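Von: Nelly Lozano
An: Liste Lager und Versand
Betreff: Re: Der Arm am Packtisch - was wird aus uns?
Datum: 2019-07-06

Hallo zusammen, hallo Sławomir,

Sławomir Kozłowski schrieb:
> Bei uns in Cultska soll nach dem Sommer auch so ein Arm an den
> Packtisch. Die Geschäftsleitung redet von Entlastung, die Kollegen
> reden von Stellenabbau. Ihr habt das Ding in Trallham ja schon seit
> Februar. Wie ist das bei euch im Alltag? Was macht ihr jetzt, was
> ihr vorher nicht gemacht habt? Und muss man dafür programmieren
> können?
> Gruß, Sławomir

Deine letzte Frage zuerst: nein, muss man nicht. Ich habe vorher 3 Jahre Geschenkkörbe gepackt und konnte am Rechner gerade mal Lieferscheine drucken. Inzwischen lerne ich den Arm selbst an, und ich muss sagen, das macht mir einen Riesenspaß!

Zum Alltag: Wir haben 400 verschiedene Artikel im Sortiment, davon greift der Arm bis jetzt 126 zuverlässig. Den Rest packen wir von Hand, und alles, was mit Schleifen und Folie zu tun hat, sowieso. Die Schichten sind gleich lang geblieben, aber anders aufgeteilt: vormittags Packen, nachmittags zwei Stunden Üben mit dem Arm. Consuelo Urrego und ich wechseln uns dabei ab. Entlassen wurde niemand. Zwei befristete Stellen sind allerdings nicht verlängert worden, das will ich nicht verschweigen, und der Betriebsrat ist da noch dran.

Was sich für mich am meisten geändert hat, ist das Denken. Früher habe ich gegriffen und fertig. Jetzt überlege ich, wo man so ein Teil eigentlich anfasst, damit es im Korb nicht kippt. Deshalb üben wir mit allem Möglichen durcheinander: Korb links hin, dazu ein Brotzopf, eine Snacktüte, ein Plüschpfirsich, hinten der hellblaue Badeschwamm aus Netzstoff und vorne die gelbe Ente mit der Zahnbürste. Hart, weich, knittrig, rund - jedes davon will anders angefasst werden, und da merkt man erst, was die eigenen Hände den ganzen Tag leisten.
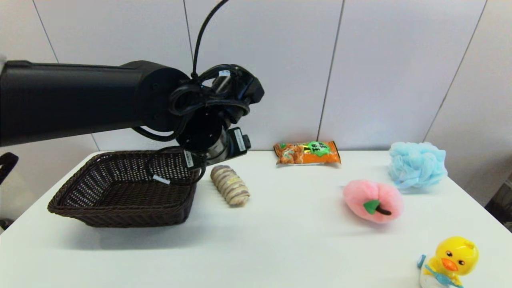
Und dann kommt der Teil, den ich jedem von euch wünsche: Man darf mitreden. Kevin Carhuamaca von der Technik hat am Anfang alles allein eingestellt, jetzt fragt er uns, in welcher Reihenfolge gepackt werden soll. Schwere Sachen nach unten wusste hier jede Aushilfe, nur stand es nirgends.

Was nervt: die Pausen, wenn er stehen bleibt und man auf die Technik wartet. Im Juni waren das 182 Minuten, Consuelo führt eine Strichliste. Und handelt bitte vorher aus, dass die Übungszeit nicht auf eure Packzahlen angerechnet wird! Das haben wir erst nach ein paar Wochen durchbekommen.

Wenn du magst, komm mit zwei, drei Leuten vorbei, donnerstags passt es am besten. Die Vereinbarung zur Übungszeit kann ich dir vorher schicken.

Viele Grüße aus Trallham
Nelly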